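From: Zihan Yao
To: handheld-data list
Date: January 2025
Subject: Re: [handheld-data] knitwear episodes, how many do we keep?

Huiling Peng wrote:
> Storngate have finished the first pass on the bedroom batch. 3,438
> episodes in, of which 98 are flagged, nearly all knitwear. Main complaint
> is that the checker can't tell where a fold starts. Do we drop them
> or relabel? Also Pirnadico are asking if they can shorten the clips.
> Need an answer before I book the next flat.

Quick reply, between sessions.

Don't drop them. Relabel. Knitwear is exactly where the policy falls over, if we bin the awkward ones we're left with tea towels and pillowcases and we've got plenty of those. I went through 35 of the flagged ones last night and most are fine, it's the start marker that is wrong. People grab, let go, grab again, and the script takes the first grab as the start. Should be the last grab before the lift.

Two that I would bin – operator talks to someone and wanders off halfway. Numbers are in the sheet, marked red.

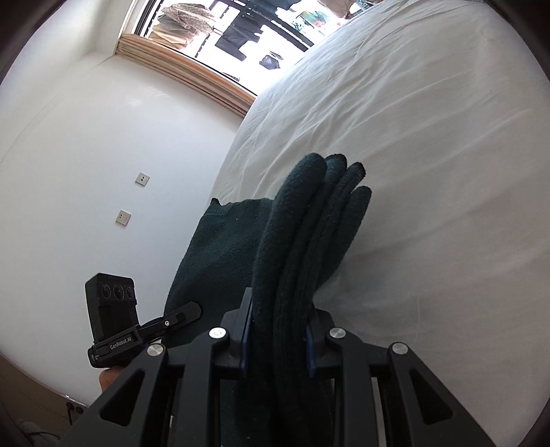

On jumpers generally. Please can collectors stop tidying the thing first. I want it picked up from wherever it's landed, half off the bed, sleeve inside out, whatever. And pinch through several layers as well as one, the model has hardly seen a thick grip and it closes far too early on anything bulky. Darker colours too, we're short of them. Bright windows are ok, leave the blinds how you find them.

Both hands recording from start to finish even if one is only waiting. Nilesura's loader falls over if the two streams are differnt lengths and I end up padding them by hand.

Pirnadico: no to shorter clips. They can trim the tail after release, 2 seconds, no more. The approach stays in, all of it. I've told them this once allready but maybe it went to the old address.

Huiling, go ahead and book the flat. Same task list as before plus cardigans with buttons done up. Can you ask Storngate to re-run only the flagged ones once I've pushed the marker fix? Should be tonight, tomorrow if the Gu branch won't merge.

Also who has the spare finger pads. The left one on my set is peeling.

Zihan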